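Plenlow College, Ellis Building
Produce Handling and Grading, Unit 4
Handout: Single-fruit inspection on a plain bench

4.1 Scope

These notes cover the inspection of one fruit at a time on a clear work surface. Bulk inspection on a belt is covered in Unit 5. The fruit used throughout is dragon fruit (pitaya), chosen for its awkward outline. An apple or an orange can be described well enough by one diameter and a mass. Dragon fruit has a rounded body, overlapping bracts and a leafy end, and the sizing result depends on which of these are included.

Students should have read the Zernusel grading sheets before the session and should bring the blank recording form.

4.2 The surface

A matt white surface is preferred for red and pink fruit. Gloss produces reflections under the skin colour and makes the lower bracts hard to judge. Light scuffs and fine scratches in the surface are acceptable. Loose specks are not, as they may be recorded as pest debris. Wipe the bench before each fruit and let it dry.

The fruit is laid on its side with the long axis parallel to the bench. It should not be stood on end, even if it will balance. Leave clear bench on all sides so that the outline can be read against white, with the bin set well back.

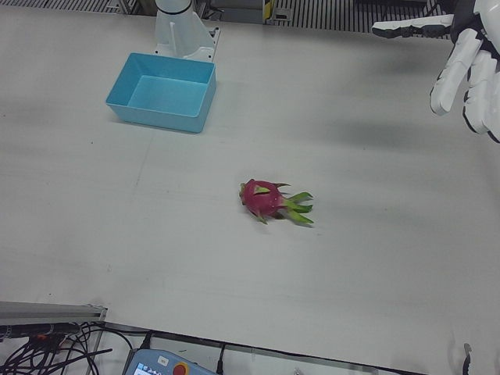 A comment from the Tuesday group was that the leafy end ought to be counted in the length, as a packer has to find room for it in the box. The point is fair for packing and the Tremer box tables do allow for it. For grading, length is taken on the body alone. Where both figures are needed, write them in separate columns and mark the second "overall".

4.3 Terms used on the form

Body: the solid part of the fruit, excluding all bracts.

Bract: a leaf-like scale growing from the skin. Bracts overlap on the body and usually shade from pink at the base to green or yellow-green at the tip.

Leafy end: the cluster of longer bracts at one end. Do not write "top" or "bottom", as growers and packers use these in opposite senses.

Stem point: where the fruit was cut from the plant. Check this first for soft tissue or mould.

Brown or papery bract tips are a condition fault. Bracts that are merely bent are not recorded. A torn bract is recorded only where the tear reaches the skin of the body - a frequent error in last year's forms.

4.4 The receiving bin

Use one shallow rigid bin per inspection position. Depth matters more than floor area. With a deep bin the fruit tends to be dropped over the last part of its travel, and bruising on dragon fruit is slow to show. The class limit is an internal depth of 75 mm.

Flared walls make it easier to lower a fruit without catching the bracts. The rim should be smooth. A colour well away from that of the fruit is useful, and blue is common in food rooms for this reason. Inspect the bin with nothing in it before starting, including the corners of the floor.

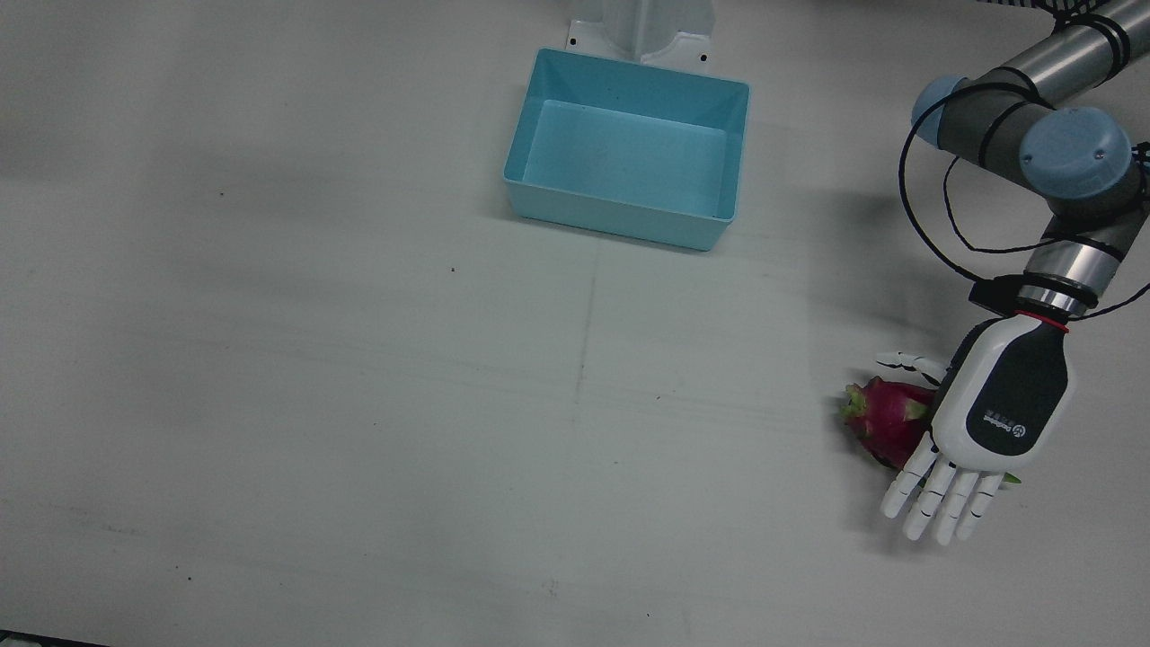
Fig. 2. Receiving bin, empty, showing flared walls and rolled rim.

4.5 Position of fruit and bin

The standard practice bench is 2000 mm long. The fruit and the bin should be far enough apart that neither shadow crosses the other, and close enough that the fruit is carried in a single movement. No fixed distance is set. Record the starting position on the form as left, centre or right, always from the inspector's side, together with the direction of the leafy end. 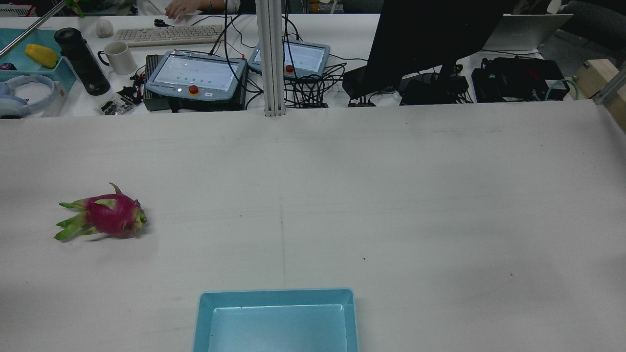

Orientation is the entry most often left blank, and a form without it cannot be compared with a repeat inspection. It should be written in the same order each time: position first, then direction. The arrangement in Fig. 3 would be entered as "left, leafy end left", with the blue tray near the middle of the near edge. Personal items are kept off the inspection surface altogether. A mug or drinks bottle on a second desk, as at the far side in the same figure, does not affect the entry.

4.6 Mass and repeat readings

Weigh the fruit with all bracts attached. Take the reading once the display has settled and write it to the nearest gram. A worked entry is 596 g, repeated after turning the fruit end for end on the pan. If the two readings differ, zero the balance and start again. Do not average them.

4.7 Records desk 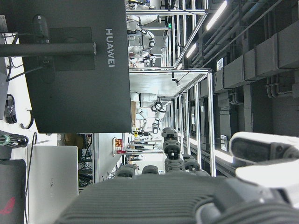
Reading time: 4 min

Entries are copied from the paper form at a separate desk, after the fruit is in the bin. Screens and laptops stay off the inspection surface. Spare cable should be hung up or bundled, and a twist tie is sufficient. Cardboard sheds fibre, so boxes are stored with the equipment and kept away from the white surface.

Copy the form exactly as written, including any crossings-out. Corrections made at the keyboard must carry the letter K in the last column - this applies to spelling as well as to figures.

Forms are handed in at the end of the session. Unit 5 uses the same codes, with two additions for stacked fruit.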